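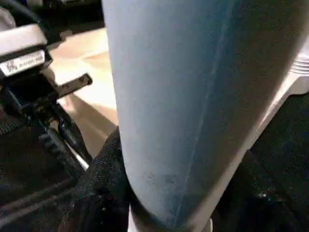 Bright light on a beige surface in the Tamotus workroom.

The underside of a chair

Leanne Marsden buys chairs upside down. At house clearances and school sales she turns them over before she looks at the seat, and the dealers who know her have stopped asking why. She has repaired furniture for 32 years, the last seven of them at Tamotus, a shared workroom behind a tile warehouse. Most of what comes in now is plastic.

"People bring me a pine chair and apologise for the state of it," she says. "They bring me a plastic one and apologise for bringing it at all."

The white plastic chair with separate legs is common enough that few owners could describe theirs from memory. The top is smooth, or nearly so, and made to be wiped. The other side holds the ribs and recessed panels that stiffen the shell, along with the sockets where the legs go in. A flat sheet of the same plastic would bend under a child. Ribs let the maker use less material and still get something an adult can lean back in.

They also collect dirt. Marsden cleans the back of every chair before she judges it, with warm water, washing-up liquid and an old toothbrush. A hairline crack can look just like a line of grime until the grime has gone. Cracks in the middle of a panel she can often live with. A crack that runs into a leg socket means the chair goes for parts.

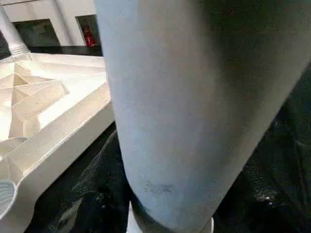
White moulded plastic with a thick outer rim and raised ridges that throw soft shadows.

Trygve Solberg, who has the next bench, used to draw seats for a small maker called Milletti. He spent one March on nothing but the joint between leg and shell. The drawings went back and forth 50 times, he says, and the version that was made is the one he likes least. It was quick to assemble and it squeaked.

Squeaks are the complaint they hear most. Usually the leg has worked a little loose and is rubbing against the plastic. Solberg takes the leg off, wipes both faces, and puts it back with the chair on its side so that no weight is on the joint. Screws go in by hand. A power driver will strip a hole in soft plastic before you have felt it turn.

Marsden charges a flat £7 for that job, and more if she has to find a matching leg. She keeps a crate of them under the stairs, sorted by width. White is the hardest colour to match. Old white has yellowed or gone chalky, and a new leg beside it looks like a false tooth. 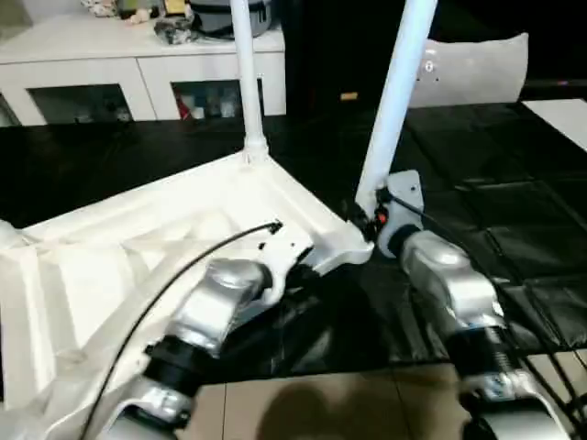 How do you get a chalky look off white plastic?
Wash it first and let it dry, then rub a small patch with a mild cream cleaner on a damp cloth. If the patch comes up well, do the whole seat, rinse it and leave it out of strong sun. Avoid wire wool, as the scratches will hold dirt.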